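How to Run a Robot Arm Demo at an Open Day

Posted 02/08/2024

We had our open day at the Lendthorpe workshop last week, and three people have already asked me how to set up a robot table of their own. So here goes! I'm writing this for clubs and small shops that have one arm, one table and a lot of kids coming through the door.

What you need

One arm with a two-finger gripper, a table that doesn't wobble, masking tape, a box of light things to pick up, and a second person. Mine was Urszula Michalski, who ran the line while I ran the arm. We got up to 600 visitors over the day and I could not have done it alone (I didn't get lunch as it was).

Step 1. Mark the floor first

Run the arm through its full reach, slowly, then tape a line well outside that. Do this before you bring out anything fun. I left it for last in October and ended up taping around people's shoes.

Step 2. Pick your moves

Keep it to 3 moves. Ours were pick up, pass over, put down. Noel Talavera wanted stacking too, and we tried it the night before at Iltcombe, but each turn took so long that the line would have gone out the door. Save the fancy stuff for the quiet hour at the end.

Step 3. Set your heights with nothing in the gripper

Bring the open fingers down over bare table and stop short. Jog down in tiny steps from there, and save the point when you're happy with it. Check the wrist camera view as you go, and look at the space between the fingertips as well as the tips themselves. If your table is shiny, move your lamp until the glare is away from where you'll be picking.
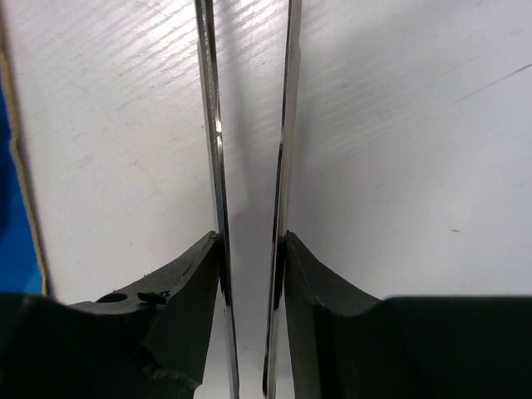 Wrist camera view, gripper empty over the table. Note the glare at the top and the scratches in the surface.

Step 4. Do one dry run with a real visitor

Grab somebody who has never touched the thing. I used Matěj Dvořáček's dad, and he went straight for the wrong button, so I put a strip of tape over it and moved on.

Step 5. Let people drive

Slow speed, one person at the controls, your hand on the stop button the whole time. Give each visitor two tries and then wave up the next one. Have a spare set of pick-up objects within reach, too. Ours kept leaving in small pockets!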